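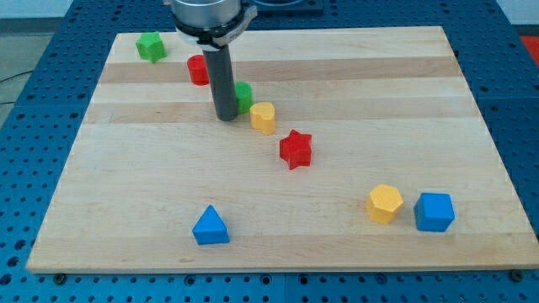
The Dal Bello guitar shop in Sasden opens its doors to visitors for one weekend in March, and we drove over from Zorkbridge to see it. Parking is behind the feed store. Admission was free, though you had to sign in at the front desk and leave your bag there.

The tour began at 10 a.m. in the lumber room. Our guide said the spruce for the tops stays on the racks for 2 years before anyone cuts it. A few offcuts were passed around so people could tap on them and hear the difference. I heard it on one of the three.

From there we went through the neck shop and the spray area, which was closed off for the day. The shop turns out 40 guitars a month, mostly flattops, plus a small run of lap steels for a dealer in Enik. The lap steels have a waiting list.

The best part was the setup bench at the end. A tech strung up a new dreadnought, filed the nut and handed it to a man in our group who played an old train song on it, pretty well. The action was low and there was no buzz that I could hear.

At noon a local trio played in the loading bay for some 80 people. The sound was boomy near the back wall – stand close if you go. They did a short set of country standards and two of their own, with the fiddle a little too loud.

Seconds were for sale by the exit at 20 percent off. I bought strings and a strap. The next open weekend is in the fall, and the sign-up sheet is already out at the music store in Zorkbridge.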